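Chapter 7
Surfaces Used for Temporary Storage

7.1 Introduction

Small households and shared rooms rarely have enough table area for the items in daily use. When the tables are full, the load moves to the next flat surface of suitable height, in most cases the bed. This chapter treats the bed as a temporary storage surface and sets out a procedure for clearing it. Fixed storage (shelves, drawers, closets) was covered in Chapter 2.

A bed differs from a table in two respects. The surface yields under load, so small objects roll or sink toward heavier ones. It also has a second use at a fixed time of day, and everything placed on it must be removed by then. Briggs calls this the clearing deadline.

7.2 Classes of item

Items found on a bed during the day fall into four classes: textiles, electronic devices, paper and writing materials, and packaging. The classes are normally mixed. Devices are the most demanding, as they may be attached to cables and are easily hidden under cloth or bags.

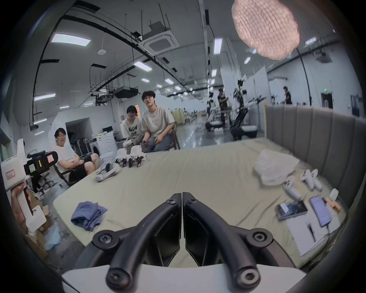 Figure 7.1 Mixed items on a bed in a shared room: folded cloth, headset and controllers, phones, paper and pen, plastic bag.

In Figure 7.1 all four classes are present. The paper and the phones share one corner, and a cable is attached to one of the phones. Two of the controllers lie in front of the bag, apart from the cluster beyond the headset. Under the Malorwood method, this separation marks a set that should be brought together before anything is put away.

7.3 Order of removal

Nnaji recommends the following order:

1. Packaging. Check each bag for contents, then fold or discard it.
2. Devices. Disconnect cables and group each device with its accessories.
3. Paper. Stack the sheets flat and store pens separately.
4. Textiles. Shake out, refold and return to the closet.

Textiles come last – a cloth lifted too early can carry small parts to the floor. The Ansari variant reverses steps 2 and 3 and is discussed in Section 7.5.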